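Goltent Desktop Mesh Shelf

2 min read

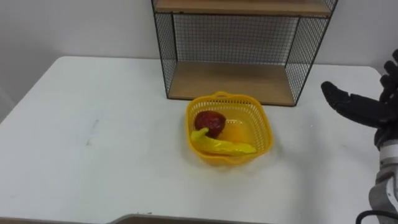
Black mesh and pale wood, set against a white wall.

We've been waiting since March to get this one on the site, and we're so pleased it's finally in! The Goltent is a small open shelf for desks, worktops and hallway tables, drawn up by Brayden Ouellet at Cilisden (he also did the Darkov letter tray, which plenty of you have bought twice).

It's 47 cm wide and 30 cm deep, so a stack of A4 paper goes in flat with room for your fingers either side. Height is 72 cm. The mesh is fine enough that pens don't poke through, and small plants get plenty of air and light.

Putting it together is lovely and simple. The side panels hook onto the frame, then the boards drop in, then you tighten eight bolts with the key in the box. Vignesh Varghese in our workshop had his up before the kettle boiled – mine took a fair bit longer, mostly because I put the back panel on upside down.

Wipe the boards with a damp cloth and dry them straight after. Please don't use polish on the mesh, it clogs the holes.

Spare feet and bolts are kept in stock under part number 154. The clip-on hooks from the Martens range fit as well, and they're brilliant for headphones and keys.

Comes flat packed. Returns are the same as for all our furniture.

23 shares | 6 comments

We use cookies to remember your basket. Accept | Settings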